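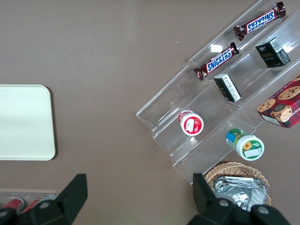

Unit 6: Evaluating a Shelf-Handling Kit Before Purchase
Course handout, Introduction to Service Automation
Revised April 4, 2024

Purpose of this unit

Students will review a commercial handling kit in the way a small retailer or vending operator would review it before placing an order. The kit chosen for this term is the Jevura Counter Kit, supplied through Biller and used in the teaching laboratory with the Onus control software. Students are expected to have read Unit 5 (Grippers and Contact) before the session.

What the kit contains

The supplier offers the Counter Kit as one package. It consists of a light arm, a two-finger gripper with black fingers, a small camera mounted at the wrist, a base plate, a power unit and one license for Onus. A second license is sold separately. Shelves, trays and stock are not included. The buyer is expected to provide these, and the quality of the results depends a good deal on what the buyer provides.

The supplier's data sheet gives a reach of 298 millimeters from the center of the base plate and a rated load of 400 grams at the fingertips. Students should treat both values as claims to be tested. The rated load applies to a centered grip on a rigid object. It does not apply to an item held by one end.

The working area

The laboratory counter carries goods of the sort found next to a cash register. A clear acrylic shelf with steps holds Snickers bars, small black boxes and round jars lying on their sides. A wicker basket holds silver foil packets, and a box of chocolate chip cookies stands to the side. A plain cream-colored board lies on the brown tabletop, with open table beside it.

From the wrist camera, the shelf steps run on a diagonal. Onus accepts a shelf at any angle, but the operator must mark two points on the shelf edge during setup. The manual covers this on page 52, and the step should not be skipped.

Points for review

Clear materials. Transparent acrylic reflects light in thin bright lines and small spots of glare. The software may read such a line as the edge of an object. Record the position of the room lights before each trial and do not change them within a set.

Wrappers. A candy bar wrapper is crinkled at the ends and smooth in the middle. Set the grip point at the middle of the bar. Lettering may appear upside down to the camera, so check whether Onus gives the same product name in both directions.

Round items. A jar on its side can roll when one finger touches it before the other. Approach slowly and close both fingers at the same rate. Note the weight of each jar before the trial and exclude any jar above the rated load.

Foil packets. Crumpled packets in a basket overlap and hide one another. The supplier lists this as a supported task only with the Lill add-on, a set of soft finger covers. The laboratory will test the basket first without Lill and then with it. Students should report the two results separately.

Small boxes. These are the easiest items in the set and serve as the baseline. Begin every session with them.

Procedure

Each group will complete one set of picks for each class of item. A pick is successful when the item is lifted clear of its starting place, carried to the board and released there without being dropped. An item that is set down partly off the board is entered as a partial result. Do not move a neighboring item by hand between picks unless it has fallen. If it has fallen, make a note in the log.

Keep hands outside the reach of the arm while the power unit is on. The stop button on the base plate must be tested at the start of every session and the test entered in the log.

Service and support

The written report must also consider matters outside the arm itself. The Biller service plan covers the gripper and the wrist camera but excludes finger covers. Replacement fingers are fixed with screws and can be changed by the operator. Software updates are issued each July and require the shelf setup to be repeated.

Report

Submit the pick log, a one-page judgment on whether the kit suits a small counter of this type, and a list of any supplier claims that could not be confirmed. Opinions should be tied to entries in the log. Reports without a log will be returned unmarked.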